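Chapter 5
Household Spending and the Family Budget

By the end of this chapter you should be able to: sort spending into fixed and flexible; read a simple household ledger; say what a price rise does to a family with no savings. Key terms in capitals, first use only.

Start with a household. Chutima Rungrueang rents two rooms in Thepsuriya, works at a packing firm called Lollusora, sends money to her mother every July. Rent comes out first. Then the bus pass, then the phone. Those are FIXED COSTS, same amount every month whether she eats well or not. Everything after that is FLEXIBLE: food, soap, tissues, a shirt, a birthday.

Students mix these up constantly. Food feels fixed, you have to eat. But the amount moves. Test it by asking whether the bill would change if she spent the month more carefully. If yes, flexible.

Small purchases matter more then they look. A pack of tissues, a bar of soap, a bus snack. Cheap each time, bought often, rarely written down. 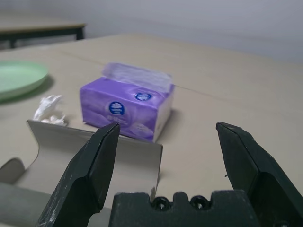 5.1 Keeping a ledger

A LEDGER is just a list. Date, item, amount, running balance. Four columns, any notebook. Chutima starts one month with 900 left after rent and phone. First line, groceries, 39. New balance, 861. Next line, same again. Don't round. Don't wait until the weekend to fill it in, you'll forget half.

Her neighbor Amnuay Thammasiri keeps his on the kitchen table and does it after supper, plates still out. Fine. Anywhere works if it's the same place every day. 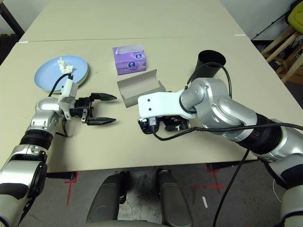 5.2 Where the balance goes

Back to the 900. At the end of the month 587 has been spent on flexible items. Subtract: 313 left. That is her SURPLUS. If spending had gone past 900 she would have a DEFICIT, and it has to be covered from somewhere, savings or a loan or a bill paid late.

Now raise food prices. Rent doesnt fall to make room. She has to buy less, buy cheaper, or use up the surplus. Most households do a bit of each. Economists call the second one SUBSTITUTION, see Chapter 6.

Shared households are harder. Two earners, one table, one pile of receipts, and both people sure the other one bought the rice. Agree on who writes it down.
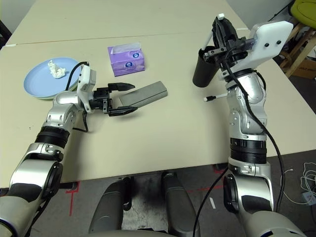
Fig. 5.3 Tabletop, two panels joined.

Before you go on: keep your own ledger for five days. Bring it to class, names off. We use it in 5.4.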